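My New Coworker Has No Opinions About Lunch

I have worked in the packing room at Casten for long enough to remember when "the system" was a clipboard. Now the system is me, holding a pair of dark green fingers and putting things where they go.
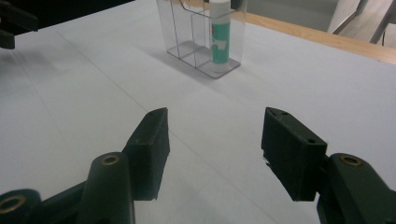
The job, as Hwa-young Kwak explained it on my first Sunday shift, is to do what I used to do with my hands, only slower, so that a machine can learn it from me. Pick up, put down, reset. My target is 54 good ones before lunch. A bad one is when I drop something, or sigh and jerk my wrist. The sigh is fine by itself.

Kittipong Saithong has passed 40 exactly once without redoing any, and he'd like it known. He has also started opening his fridge at home with two fingers held stiff. I laughed at him and then caught myself doing it with a jar of pickles.

What's changed? My back is better. My wrist is worse. We talk less, although the radio stayed after a short but ugly negotiation. Three of us moved over from packing and the rest are still on the old line, looking at us the way you look at people who got the window seats.

Management says the arms will take "the dull part." I've asked twice which part that is and got a slide both times. I had kind of assumed the dull part was mine — I've been doing it for years, and I'm pretty good at it.

Anyway, they're giving us padded grips in March. I asked for a stool.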